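Two arms over one table: who gets right of way?

Saeed Tehrani
We run a two-arm cell at Simwood, both arms sorting small objects into a shared bin. Our written procedure covers each arm alone but says nothing about the zone they share. So far we have logged 934 cycles and 2 protective stops, both with the arms close together over the bin. Is there an accepted rule for this, or does everyone write their own?

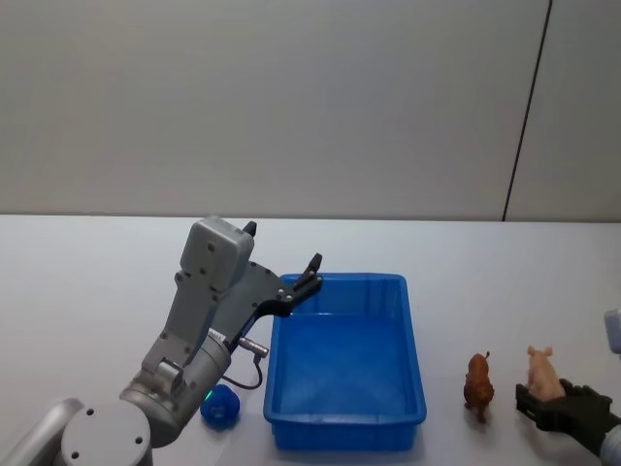

The controllers can exchange signals. I would like something I can put on one page for operators by Sunday.

Broritz
Treat the bin as an interlocked zone. One arm requests it, gets it, places, retracts past a fixed clearance plane, then releases. The other arm may grasp while it waits but must not cross the plane. Three more points for the page:

Set the clearance plane from the widest open gripper position, including cables and connectors.
On a lost signal, the zone counts as occupied.
After any stop, a person confirms both grippers' states before restart.

The software interlock only prevents collisions between the arms. It is not a safety function for people, and your risk assessment still has to cover anyone reaching in.

Chauhan
Just slow both arms down. We did that and had no stops in 357 cycles.

Saeed Tehrani
Slowing down alone would not settle who goes first. I will write up the zone rule and keep the reduced speed inside it.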